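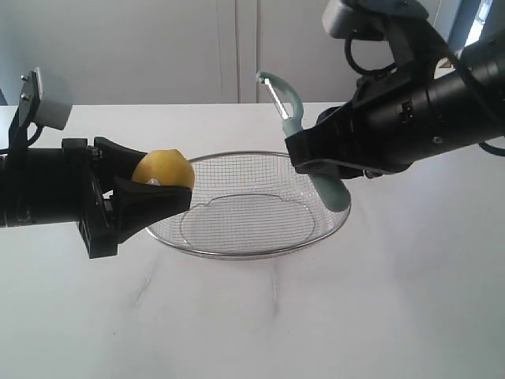 Tasteck open day at Ulley: two-arm kitchen cell, notes and questions

Forum: Manipulation and Grippers
Started by torque_ripple, August 29, 2024

torque_ripple
Went to the open day at the Ulley site. Most of the floor was palletizing, so I spent my time at the kitchen bench. Two black arms, parallel grippers, a camera on each arm. The objects were a lemon, a wire mesh basket and a vegetable peeler. The operator drove both arms by teleop and the logs go into training. No autonomous runs were shown to the public, and the handout said so.

Numbers from the handout: 258 episodes recorded on this set of objects, 149 kept after review. An episode is dropped if the operator has to regrasp more than 3 times.

What I wanted to see was the view the policy gets, and they had it up on a monitor.

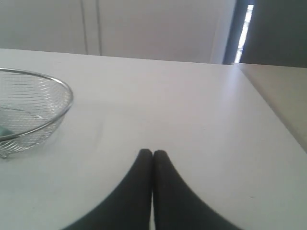
Wrist view, fingers closed, basket at left.

The fingers take up a lot of the lower center when they are shut. I asked if they mask them out. They don't.

halfbridge
258 recorded and 149 kept is a poor yield for teleop. Either the operators are new or the regrasp rule is too strict. We ran an Anghel cell last year with a looser rule and the policy did fine on recovered grasps. It needs to see recoveries.

torque_ripple
Their answer was that recoveries get recorded as a separate set. I didn't see that set, so take it as given.

mesh_and_wire
What was the reset procedure? Did they place by hand, to a template, or just put things down anywhere?

torque_ripple
By hand, no template that I could see. Arms parked out of the way, then the operator put things down, checked the overhead monitor and called the episode number.
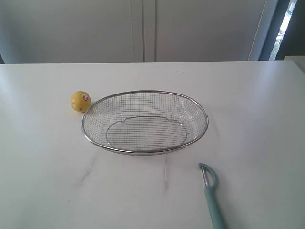

The positions changed between episodes but stayed within a region the two arms can share. Table height is fixed. They also don't wipe the table between runs, on purpose. I was told an early policy got worse when the surface was cleaned, and they would sooner have the marks in the data from the start.

halfbridge
That is a data problem and they are treating it as a housekeeping rule. Vary the surface and it goes away.

mesh_and_wire
Disagree. You can vary the surface later. With 149 episodes I'd hold it fixed too and find out if the grasps work first.

Mesh would worry me more. Depth on fine wire is bad on every sensor I have tried. Do they use depth?

torque_ripple
RGB only on this cell. Depth was tried at Torkness and left out here.

The grasp on the fruit was better than I expected from hard wedge fingers. No force readout on display, so I can't say how hard it was squeezing.

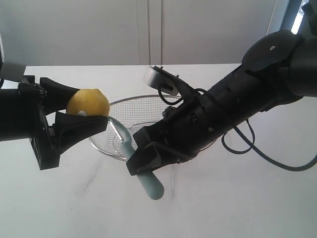 Lemon in the left gripper, right gripper low over the green handle.

lowbacklash
I was there in the later group. Cable routing on the right arm bothered me. There is a loose loop under the forearm and another cable trailing off to the side. Fine for a demo. I would not run it unattended.

halfbridge
Agreed on the cables. Did anyone get a cycle time?

lowbacklash
I timed one run at 37 seconds from the call to both grippers open. One run only. The operator was talking to visitors the whole time.

halfbridge
Then it says very little about the cell.

lowbacklash
It says what one run took. If you want a distribution, ask Tasteck for the logs. They had a sign-up sheet for that next to the handouts.

torque_ripple
I put my name on it. Will post here if they send anything.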